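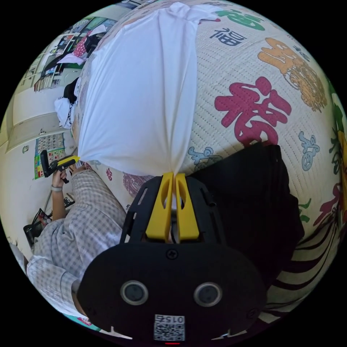
Weltgate Residents' Club, Laundry and Linen Group

Whitening tips we tried, and what we think of them

Every spring somebody pins up a list of miracle cures for gray sheets. I have worked through most of them by now and I'm not impressed by many.

Baking soda and vinegar together. Everyone loves the fizz. The fizz is the two of them canceling each other out, and what you have left is slightly salty water. Use one or the other. Vinegar in the rinse does help with stiff towels, I'll give it that.

Aspirin in the soak. Senan Sheehan swears by it. I did two pillowcases from the same set, one with and one without, and couldn't tell them apart on the line.

Lemon juice and sun. Works a little on cotton, mostly the sun. Don't try it on anything with color in it.

Extra detergent. Please stop. Most of the dingy sheets people bring me are full of old soap. Run them once with no detergent at all and look at the water. If it foams, there's your problem.

Oxygen bleach, the plain powder kind. The only one I'd pay for. Dissolve it in hot water first, top up with warm, leave the sheets overnight, wash as usual. Check the care label, and keep it away from silk and wool.

Whites on a patterned quilt. If you sort or fold on top of the bed, make sure a new quilt has been washed a few times before you put anything damp on it. Dark dyes can travel. The "colorfast" tag on mine was optimistic.

Dryer balls. They bang around. Traian Ursu says his save him time, but he also started doing smaller loads the same month, so who knows.

Updated May 25, 2023. Stain removal is on the next page.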